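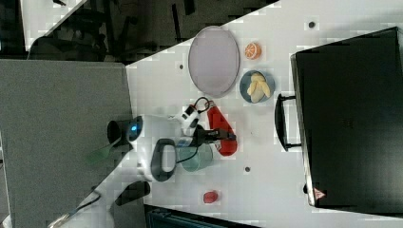

Spend the money on spare fingers first, a reader wrote after my last budget post, and I moved them up the list. The Nägeli quote is $232 a pair, and I want 2 pairs on the shelf before May.

The wrist camera comes next. Kindix wants $160 for a mount and cable - the camera is extra.

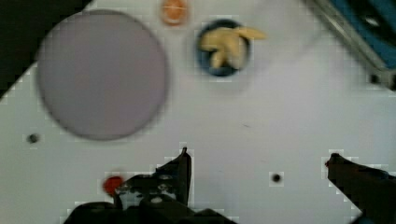
That leaves most of the $2000 for a second table and a proper cable guide. Sakau has not sent a price for the guide yet, so I am holding the order until they do.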